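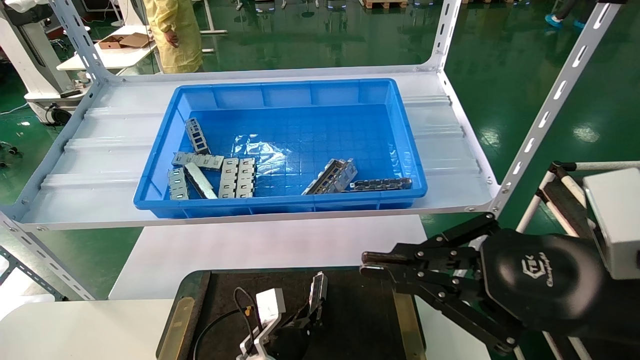 Caixa azul numa estante de aço, com peças de chapa cinzenta lá dentro.

Dezembro
Opinião

Comprei um aspirador que não se deixa abrir. Escrevo isto com ele de barriga para cima em cima da mesa da cozinha, a chávena do café encostada ao tubo, e já são quase horas de sair. Vai depressa, portanto.

Um Bovstead. Não era dos baratos. Deixou de puxar numa manhã, fez um assobio fininho, parou. Filtro limpo, saco novo, tubo desentupido com o cabo da vassoura. Nada. Procurei os parafusos. Encontrei dois, com uma cabeça em forma de estrela com um pino no meio, ao fundo de um canal onde não cabe o meu dedo mindinho. O resto é encaixe, ou cola, não percebi bem. Puxei. Estalou uma patilha. E foi aí que me zanguei a sério.

Liguei para a assistência. Simpáticos, até. Que o motor não se vendia em separado. Que a peça que segura o motor também não. Que havia, isso sim, uma campanha de retoma: entrego o velho, dão-me 11 euros de desconto no novo. Onze. Perguntei o que acontecia ao velho. Silêncio, depois "é encaminhado". Encaminhado para onde é coisa que ficou por saber.

Ora bem. Eu não sou saudosista. Não acho que antigamente é que era, não tenho em casa o frigorífico da minha avó e ainda bem, gastava uma fortuna e fazia um barulho de camioneta. Mas a minha avó tinha uma gaveta. Toda a gente que conheço com mais de uma certa idade teve essa gaveta, ou uma lata de bolachas, ou uma caixa de sapatos: parafusos, dobradiças, uma borracha de torneira, pilhas que talvez ainda dessem, a chavinha de uma coisa que já não havia. A gaveta era feia e emperrava. E de cada vez que alguma coisa avariava, alguém ia lá remexer antes de pegar na carteira.

A gaveta acabou porque acabou aquilo para que servia. Vou guardar o quê, hoje? A patilha do Bovstead? Só serve no Bovstead. E neste modelo, o do ano seguinte já tem a patilha do outro lado, vi na loja.

O argumento do costume é o do preço. Que sai mais caro arranjar do que comprar. Sai, sim senhor. Só que isso não caiu do céu como a chuva. Sai mais caro porque a peça não se vende, ou se vende num conjunto com mais sete coisas de que ninguém precisa, ou demora cinco semanas a chegar, ou exige uma ferramenta que só a marca tem. Quem desenhou a máquina decidiu isso tudo numa tarde, sentado, com ar condicionado. Depois apresentam-nos a conta e chamam-lhe mercado.

Tive uma máquina de café Lamont durante 11 anos. Três avarias, se bem me lembro. A primeira, uma junta de borracha, cêntimos. A segunda, a resistência, trocada numa loja de bairro que cheirava a estanho e a tabaco, o homem fez aquilo ao balcão enquanto falava com outro cliente sobre bola. A terceira foi o termóstato e essa já fui eu que a fiz, com o manual aberto, porque o manual trazia um desenho com as peças todas espalhadas e um número ao lado de cada uma. Um desenho! Pedia-se a peça pelo número e a peça vinha. Hoje o manual é um papelinho em vinte e tal línguas a dizer-me para não meter a máquina na banheira.

A loja fechou, claro. É agora um sítio de capas de telemóvel. Que também arranja ecrãs, justiça lhe seja feita, e arranja bem. Repare-se: onde há peças, aparece logo quem arranje. Não faltam mãos. Falta a prateleira atrás das mãos.

E é isto que me irrita nas campanhas. Há uma da câmara, cartazes verdes em tudo o que é paragem, a pedir-nos para "dar uma segunda vida". Muito bem. Com quê? A mim ninguém me convence que o problema está na preguiça das famílias. As pessoas tentam. Veem videos até às duas da manhã, compram chaves esquisitas pela internet, colam com supercola, perdem uma tarde de domingo e no fim vão ao ecoponto com aquilo debaixo do braço e um bocado de vergonha. Vergonha de quê, digam-me lá. Devia ter vergonha quem colou a tampa.

Depois há as que ligam à rede. Isso é outro capítulo, e pior. Um amigo comprou um termostato Mindstead, daqueles que aprendem os hábitos da casa. Aprendeu. No inverno passado a empresa desligou o serviço, um email muito bem-educado, e a coisa ficou na parede a mostrar as horas. As horas erradas, ainda por cima, porque já não sabe quando muda. Nada ali dentro avariou. Nem um fio. E foi para o lixo na mesma, que o aquecimento faz falta e não se discute com um email. Como é que se arranja uma coisa que não está estragada? Fica a pergunta para quem faz as leis.

Por falar em leis. Já as há, e outras vêm a caminho, é verdade, e quem trabalhou nisso merece mais do que o meu mau humor. Mas leio o que se vai publicando e vejo sempre a mesma porta aberta: peças disponíveis "a preço razoável". Razoável para quem? Pediram-me uma vez quase 1000 euros por uma placa de máquina de lavar. A máquina nova, igualzinha, estava na montra por menos. Cumpriram, atenção. A peça existia, estava disponível, tinha prazo e tinha preço. Era só que ninguém no seu juizo a ia comprar.

O que eu queria era pouco. Vou dizê-lo sem ordem, que o café arrefeceu.

Parafusos. Parafusos normais, que se vejam. O desenho das peças outra vez, em papel ou num sítio qualquer que não peça registo. Que a peça se venda sozinha, sem a família toda atrás. Que o preço dela esteja escrito na loja ao lado do preço do aparelho, no dia em que compro: motor, tanto; bateria, tanto. Só isso mudava muito, acho eu. Se ao lado do aspirador estivesse lá escrito "motor: não se vende", eu tinha pegado no da prateleira de baixo. E quando uma empresa desliga um serviço, que deixe a coisa a funcionar à mão, como um botão. Rodar para a direita, quente. Não é pedir a lua.

Dizem-me que isso encarece. Talvez. Uns euros, admito. Também me dizem que as máquinas ficam maiores, menos bonitas, que o cliente quer tudo fininho e sem costuras. Eu nunca pedi um aspirador sem costuras. Não conheço quem tenha pedido. O meu vive num armário, entre a tábua de engomar e os sacos dos sacos.

E depois há o emprego, de que se fala pouco. Um técnico que arranja fica cá. Paga renda cá, almoça cá. O dinheiro do aparelho novo vai-se quase todo embora no mesmo dia. Não sou economista e não vou fingir que fiz as contas, mas parece-me que entre trocar e arranjar há uma diferença que fica no bairro, e essa diferença devia interessar a quem anda sempre a dizer que o comércio local está a morrer. Os cursos também: ainda há miúdos que gostam de abrir coisas, e nós a ensinar-lhes que não vale a pena, que abrir é estragar, que a garantia se perde. A garantia! Uma etiqueta em cima de um parafuso, e um miúdo de doze anos a ter medo dela.

Há excepções e convém dizê-las, para não parecer que só sei resmungar. A minha varinha Skusum, por exemplo. Feia que dói, cor de creme, pesada. Abre-se com uma chave de fendas vulgar. Partiu-se o acoplamento na altura das sopas, pedi outro, chegou num envelope almofadado, pu-lo em cinco minutos, de pé, com a panela ao lume. Ninguém me pediu o número de série nem uma fotografia da factura. Se uma marca pequena faz isto com uma varinha, as grandes que não venham com histórias de que é tecnicamente complicado. Complicado é o resto que elas fazem.

Já me disseram que dou demasiada importância a isto, que é um aspirador. É. Mas é também o secador, a impressora (ai, a impressora), os auscultadores com a bateria soldada, a escova de dentes, o candeeiro com o led colado ao candeeiro. Um candeeiro em que não se muda a lâmpada. Leiam outra vez, que eu também tive de ler duas vezes na caixa. Uma pessoa vai cedendo numa coisa e noutra e quando dá por isso vive numa casa alugada à prestação, onde nada é bem seu porque em nada pode mexer. Comprar devia dar direito a abrir. A estragar, até, se calhar, com as próprias mãos e por culpa própria.

O Bovstead continua aqui. Encomendei a chave da estrela com o pino, que chega para a semana, e vou tentar tirar o motor inteiro. Não tenho grande esperança. Entretanto pus os dois parafusos e a patilha partida num frasco de compota, em cima do frigorífico, e varri a sala à vassoura. Se alguém desse lado tiver um modelo igual avariado de outra coisa qualquer, que me escreva para o jornal, eu vou buscar.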